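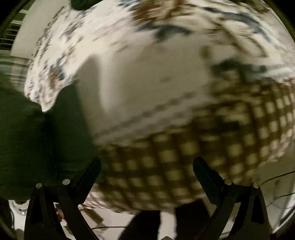 Do I need to iron the fabric before I fold it?

Only the pieces that are badly creased, and for most people that means very few of them. Shake the rest out by the corners, smooth them with your palm and get on with it. The folding guides that tell you to press every napkin first were written by somebody with a free afternoon.

4. Sorting and folding printed fabrics

This section covers tablecloths, loose yardage, throws and covers going into the Dollow shelf insert. If you only own plain white sheets, skip to section 5. Prints and checks get their own section because they behave differently once folded, and because the general instructions printed on the Dollow box are, in our view, too optimistic.

4.1 Before you start

You need a clear table or a made bed, a tape measure, and the spacer boards that came with the insert. You do not need the folding template sold separately by Olivares. We tried it for a whole winter. It is a board with a slot in it, and a magazine does the same job.

Note: The Dollow box says a full closet can be done in one evening. Allow two, or three if the pieces have been stuffed in bags.

4.2 Sorting

1. Pull everything out and put it in one heap. Yes, it looks worse.

2. Separate florals and other scattered prints from checks, ginghams and stripes. Plain pieces go in a third pile.

3. Within each pile, sort by weight of cloth. Ignore color for now. Color sorting looks lovely in a catalog and falls apart the first time someone needs a tablecloth in a hurry.

4. Set aside anything with a stain, a pulled thread or a loose hem. Do not fold it "for now." It will stay that way until next March.

Caution: Do not shelve anything that feels even slightly damp. Folded cloth holds moisture in the middle layers, and the cedar blocks in the Dollow kit will not fix that, whatever the leaflet suggests.

4.3 Folding a scattered print

1. Lay the piece face down. Find the two longest edges and bring them together.

2. Line up the edges. Don't try to line up the flowers. On a small scattered print there is no row to follow, and you will only pull the cloth crooked looking for one.

3. Fold in half again the same way, then smooth from the fold outward.

4. Fold from one short end in panels 8 inches wide. Measure the first panel and match the others to it.

5. Turn the finished fold so the closed edge faces you. Light grounds show dust along an open edge sooner than dark ones do.

Note: If the piece is larger than 70 inches on its longest side, fold it lengthwise once more before step 4. Otherwise it will stick out past the front of the shelf and the door will rub.

4.4 Folding a check or gingham

1. Lay the piece face up this time. You want to see the lines.

2. Pick one line of squares near the middle and treat it as your ruler. Fold along it.

3. Check that the squares meet at both ends. If they drift apart, the cloth has been cut or hemmed off the grain. Tug gently from opposite corners and try once more.

4. If it still drifts, leave it. Warholm's care card claims any check can be pulled square by hand. Some can. A cheap one that was sewn crooked will stay crooked, and all you'll get from fighting it is a stretched corner.

5. Finish in 8-inch panels, as in 4.3.

4.5 Stacking

1. Put the heaviest cloth at the bottom.

2. Keep prints and checks in separate stacks, with a spacer board between them.

3. Stop when the stack reaches the molded line on the side of the insert. The Dresumard version has no line, so stop a hand's width below the shelf above.

Caution: Do not press a stack down to make room for one more piece. The clips on the insert are plastic and they let go without much warning.

Note: Dresumard advertises its clips as tested to 4,000 openings. We can't tell you who did the opening. Ours get treated gently all the same.

4.6 Refolding

The leaflet recommends taking everything out and refolding it once a month. We see no point in that. Refold a piece when you use it, and change the crease line on light cottons twice a year so they don't wear along the same fold. For vacuum bags, see section 6, where we are no more enthusiastic.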